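3.2 Demonstration Collection

Operators recorded 2900 demonstrations at the Hotbridge site over 13 shifts, using the Erka teleoperation rig. Episodes in which the operator aborted before release were dropped, which removed 433. Wrist frames with strong motion blur were kept, as the policy meets the same blur at run time (Fig. 4).

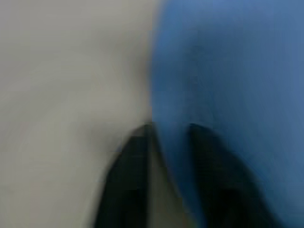

Figure 4. Wrist view during fast motion. Both fingertips remain visible against a blue object and a pale gray surface.

3.3 Labeling

Phase labels were assigned per episode by one annotator.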